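Home | Kitchen | Tableware | Storage | Index

Mug tree

A mug tree, also called a mug stand, is an upright rack for storing cups by their handles. It has a flat base, a central post and several pegs, and is usually made of wood, bamboo or metal wire. The pegs are set at different heights so that mugs do not knock together.

Mug trees are often kept near a serving tray, where drinks and milk are set out before being carried to the table.
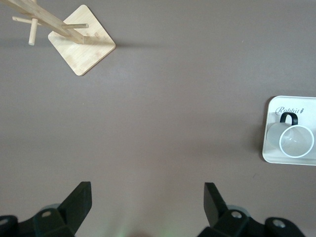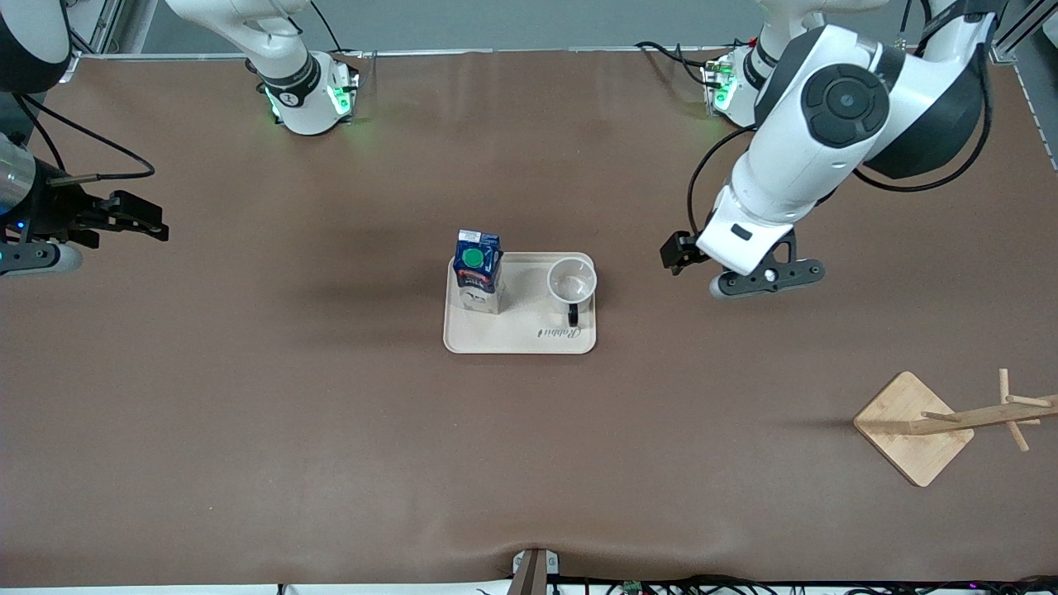
Bamboo stands are light and may tip if loaded on one side only. The Galten pattern, sold by the housewares firm Morikawa, answers this with a base 24 centimeters wide. Pegs are normally angled upward or given a rounded end to keep handles from sliding off.

Trays used with mugs generally have a low rim, which holds small spills. Bamboo should be wiped with a damp cloth and dried at once. Soaking can loosen the joint between post and base.

164 shares | 2 comments

Related articles
Cup hook
Milk jug
Rikedero tray
Serving tray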